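Paper cup

A paper cup is a disposable drinking cup made from paperboard, normally lined or coated so that liquid does not soak through. Paper cups are used for water, coffee, tea, soft drinks and ice cream, and are sold both to the food trade and in sleeves for use at home.

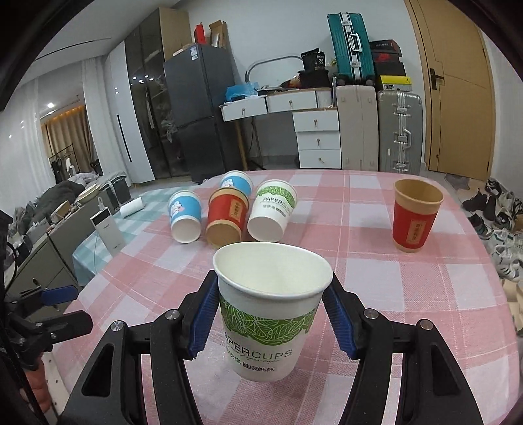
The usual form is a tapered cylinder, wider at the mouth than at the base. The taper lets empty cups nest inside one another, which saves space in shipping and storage. Sizes are given by volume when full to the brim, although a cup is normally filled to a little below that point.

Construction

A standard cup has two pieces of board. The sidewall is cut from a flat, fan-shaped blank, wrapped around a metal form and sealed along one overlapping seam. The bottom is a separate disk, set slightly above the lower edge so that the cup stands on a ring of folded board. The top edge is then curled outward into a rolled rim. The rim stiffens the mouth, gives a smooth edge to drink from and holds a lid if one is fitted.

Early cups were coated with wax, which softened in hot drinks. Wax was later replaced for most purposes by a thin layer of polyethylene bonded to the board. Cups for cold drinks are often coated on both sides, as condensation would otherwise weaken the outside. Double-wall and ripple-wall cups have a second layer of board with an air gap and are meant for hot drinks – the gap keeps the outer surface cooler in the hand.

Printing and decoration

Decoration is printed on the board while it is still flat. Because the blank is curved, artwork has to be drawn along an arc if it is to look level on the finished cup. A band around the middle is a common layout and may carry leaves, stripes or a line of lettering. Cups for home use are also sold in solid colors or with cartoon animals, and some simply carry the words for "paper cup" in one or more languages.

Horacio Olivares, who worked as a print designer for the cup maker Ulico, divided stock patterns into "quiet" and "party" designs. His handbook advises keeping small type away from the side seam, where the overlap can shift by up to 2 millimeters. Plain or lightly printed cups are favored by offices and clinics, and brighter ones by stores selling party goods.

Use at home

Paper cups are common at picnics, children's parties and other gatherings where washing up is inconvenient. Mixed designs are sometimes set out on purpose so that guests can tell their drinks apart. Empty cups are light and tip over easily, and outdoors they are usually left nested until needed.

They are also widely used for crafts and games, including stacking, ring toss and seed starting. Elspeth MacKinnon's activity book for the Strachan series has 15 projects that need only paper cups, string and glue.

Storage and disposal

Unused cups are best kept dry, upside down and in their sleeve. Damp board loses stiffness, and a crushed rim may leak under a lid. A trade carton of 2000 cups should not be stored under heavier goods.

The plastic lining makes most paper cups hard to recycle with ordinary paper, as it must be separated from the fiber in a pulper. Some mills accept them as a separate stream. Cups lined with plant-based plastics may be suitable for industrial composting but generally break down slowly in a backyard heap.

See also: Disposable tableware; Paperboard; Cup holder; Drinking straw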